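Samance (método)

Samance es un método de aprendizaje por imitación para la manipulación bimanual de objetos domésticos con brazos robóticos de bajo coste. Fue desarrollado en el laboratorio Zenholm por Deirdre Quinlan y Cledwyn Bellis, y se presentó en un informe técnico fechado el 8 de noviembre de 2023. Su rasgo principal es el entrenamiento conjunto de una política con imágenes de muñeca y una vista general fija, con un módulo adicional que estima qué brazo debe iniciar cada movimiento.

Antecedentes

Los métodos anteriores del mismo laboratorio, agrupados bajo el nombre de Lobo, trataban los dos brazos como un único sistema con un vector de acción común. Lobo daba buenos resultados en tareas simétricas, como levantar una bandeja por ambos lados, pero fallaba con frecuencia cuando un brazo debía esperar al otro. En la recogida de mesa, donde conviven platos, palillos, envoltorios y restos pequeños, las dos pinzas tendían a dirigirse al mismo objeto.

Método

La política recibe las imágenes de las cámaras de muñeca, la imagen de la cámara fija y la posición de las articulaciones. Cada imagen se codifica por separado. Un transformador combina las representaciones y predice secuencias de 50 acciones por brazo, que se recalculan antes de agotarse. El módulo de turno, denominado Zukby, produce un valor escalar por brazo; cuando la diferencia entre los dos valores supera un umbral, el brazo con el valor menor conserva su postura.

El módulo de turno no requiere etiquetas manuales. Su señal de entrenamiento se obtiene de las propias demostraciones teleoperadas, a partir de los intervalos en que uno de los brazos permanece quieto mientras el otro se desplaza.

Datos y montaje experimental

El conjunto de entrenamiento consta de 3.029 demostraciones. De ellas, 322 corresponden a la recogida de mesa y el resto a tareas de ordenación, apilado y transporte de objetos. El área de trabajo es un tablero de aspecto marmóreo, rodeado por paneles grises, con los dos brazos montados en un mismo lado.
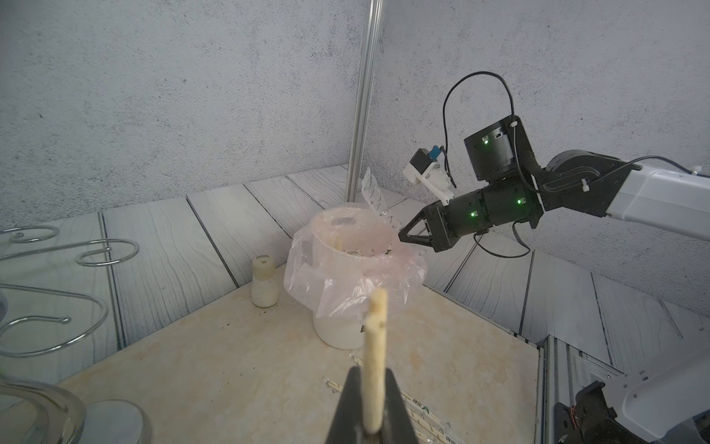
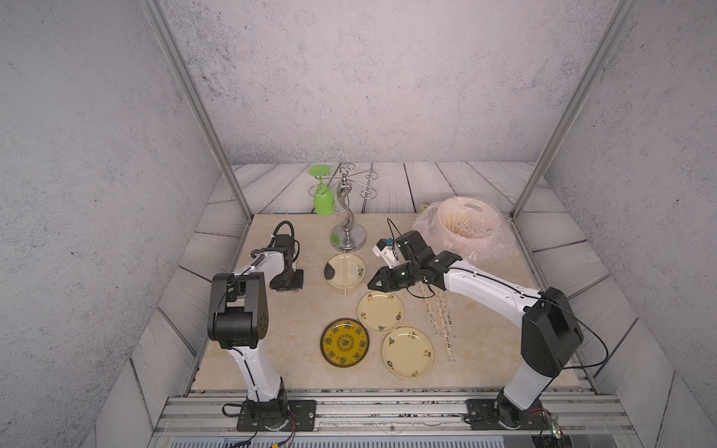

Área de trabajo de la recogida de mesa. En la primera imagen, vista desde la muñeca, con un objeto alargado sujeto en la pinza; en la segunda, vista general con los dos brazos y cuatro platos.

Los palillos se consideran el caso más difícil de la tarea. Son delgados, ocupan pocos píxeles en la vista general y pueden quedar apoyados sobre un plato o junto a otros. La cámara de muñeca aporta el detalle necesario para el agarre, pero pierde de vista buena parte de la mesa al acercarse al objeto.

Resultados

La evaluación comprendió 229 ensayos de recogida de mesa, con una disposición inicial distinta en cada uno. Según el informe, Samance superó a Lobo en la proporción de ensayos completados y redujo los bloqueos entre pinzas. La mejora fue mayor en las disposiciones con objetos próximos al centro del tablero, zona que alcanzan ambos brazos. En las tareas simétricas no se observó una diferencia apreciable entre los dos métodos.

Un estudio de ablación mostró que, sin las cámaras de muñeca, disminuía sobre todo el éxito en el agarre de objetos delgados. La supresión del módulo Zukby afectó poco al agarre individual, pero devolvió los bloqueos a un nivel similar al de Lobo.

Limitaciones

El umbral de turno se fija a mano para cada tarea. Un valor demasiado bajo vuelve el sistema lento, ya que un brazo se detiene sin necesidad. Los autores señalan también dificultades con los plásticos transparentes y con los envoltorios arrugados, cuya forma cambia al contacto. El método no incorpora sensores de fuerza, por lo que no distingue de manera directa entre un objeto bien sujeto y otro que se desliza.

Véase también

Aprendizaje por imitación
Manipulación bimanual
Teleoperación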